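Engström Mutamex 620 Slatted Ceiling Panel

Ceilings / Slatted systems / Mutamex
Sold by the pack. 6 panels per pack.

Overview

Mutamex 620 is a prefabricated slatted ceiling panel for workshops, studios, converted storage buildings and other rooms with a high ceiling and services left exposed. Each panel is made of ten parallel softwood slats fixed to cross battens at the factory. The panel is screwed or clipped to a leveled subframe and meets the next panel without a visible joint, as the spacing between slats carries across from one panel to the next.

The panel is supplied raw or with a Mollatine white base coat. The raw version can be stained, oiled or painted on site. The base-coated version needs one finish coat after installation, applied by roller or spray.

Mutamex 620 is a lining product. It does not carry load, and nothing may be hung from the slats. Pipes, cable trays, light fittings and suspended equipment must be fixed through to the structure or to the subframe, as described under Services.

Dimensions

Panel width (module): 620 mm
Panel length: 2,404 mm
Slat thickness: 20 mm
Slat face: 42 mm
Gap between slats: 20 mm
Perimeter gap at walls: 6 mm
Coverage per panel: 1.49 square meters
Coverage per pack: 8.94 square meters

The module width includes one gap. The last panel in a run therefore measures 600 mm from outer slat edge to outer slat edge. Allow for this when setting out against a wall or a beam.

Where it is used

The panel is intended for dry, heated interiors. Typical rooms are work areas with white-painted walls, where a flat board ceiling would show every joint in low side light. The slats break up the surface and leave a cavity behind them that can be filled with absorbent material. In a tall room with hard walls and a hard floor, the absorbent backing has more effect on the sound than the slats themselves.

Stairwells are permitted. The slats can run parallel to the stair or across it. Running them across gives shorter offcuts where a stair opening interrupts the field, and the cut ends are easier to reach from the landing.
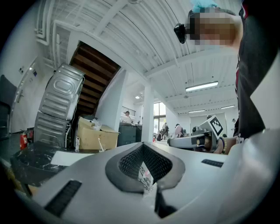
Slatted ceiling in a white-painted workspace, with white pipes along the ceiling and a wooden staircase.

Pipes and exposed services

Surface-mounted pipes may run along the ceiling below the slats, in either direction. Brackets must pass through the gap between two slats and fasten to the subframe or the structure. A bracket fastened to a single slat will pull it off the batten over time and voids the warranty on that panel.

Where a pipe turns and drops down a wall, stop the panel short of the bend and keep the perimeter gap clear. Heating pipes need a sleeve wherever they pass through the ceiling plane. Paint pipes and brackets before the panels go up if they are to match the walls; masking around finished slats takes longer than the painting.

Sprinkler heads and smoke detectors are set out by the installer of those systems. Check before ordering whether the local authority treats a slatted ceiling as open or closed, as the answer changes the position of the heads. The Mutamex gap-to-face ratio is listed in the data sheet supplied with each order.

Subframe

Use straight, dry battens or steel channel at centers suited to the panel length. A support is required under both ends of every panel. Level the subframe before the first panel is offered up. The slats follow the subframe exactly and will show a dip that cannot be seen in the bare battens.

In older buildings the structure is often out of level across the full width of the room. Use adjustable hangers in that case. Packing pieces are acceptable for small corrections only.

Fixing with Clekier clips

Clekier is the clip system for Mutamex panels and is ordered separately. The clip is screwed to the subframe and takes the cross batten of the panel from the side. A panel fixed with clips can be slid out again, which is useful below valves, junction boxes and other points that need access.

Screw fixing is the alternative and costs less. Drive the screws through the cross battens, in the gaps, and never through the face of a slat. Both methods can be combined in the same ceiling. A common arrangement is screws over the main area and clips in the strip that follows the pipe run.

Installation sequence

Clear the floor below the work area, including boxes, appliances and loose furniture. Panels are light enough for one person to carry but should be raised by two, especially beside a stair.

Store the opened packs flat in the room where they will be installed until the wood has adjusted to the indoor humidity. Do not lean panels against a wall. A panel that has been stored leaning will take on a bow across the slats.

Snap a line at right angles to the slat direction and set the first row to it. Do not take the line from the wall. Fix the first panel, check the gap to the next with a slat offcut on its flat face, and continue along the row. Stagger the end joints in adjacent rows if the room is longer than one panel.

Cut with a fine-toothed saw, face side up on a table saw or face side down with a hand-held circular saw. Seal all cut ends on base-coated panels with Mollatine before fixing.

Doors and door frames

Check the swing of tall doors before fixing a lowered subframe near a wall. The finished depth below the structure is the subframe plus the cross batten plus the slat thickness of 20 mm. Door closers mounted at the top of the leaf are the usual point of conflict.

Acoustic backing

Black or natural fleece is available on the roll. It is stapled to the back of the cross battens before the panel is raised. Black fleece makes the gaps read as shadow lines and hides the subframe. Natural fleece gives a lighter ceiling and is the usual choice with the white base coat. Mineral wool laid above the fleece must not press on it.

Finish and maintenance

Dust collects on the upper side of the slats and on top of any pipe fixed below them. Vacuum with a soft brush along the slat direction. Wipe marks off painted slats with a damp cloth. Raw slats should not be wetted; sand the mark out along the grain.

Small knots and differences in grain are part of the material and are not grounds for return. Knots may show through the base coat after the first heating season. Spot-prime with a knot sealer and repaint.

Ordering

Mutamex 620 raw, pack of 6
Mutamex 620 with Mollatine white base coat, pack of 6
Clekier clips, bag of 20
Acoustic fleece, black, roll
Acoustic fleece, natural, roll
Mollatine base coat for cut ends, can

Single panels are sold only as replacements for an existing order. State the batch mark from the pack label when ordering, as the base coat can differ slightly between batches.

Delivery is to the curb. Packs are longer than a standard pallet and need a clear, straight path into the building. Where the only access is by a stair with a turn, measure the turn against the panel length of 2,404 mm before ordering. Engström can cut panels in half at the factory on request; cut panels are not returnable.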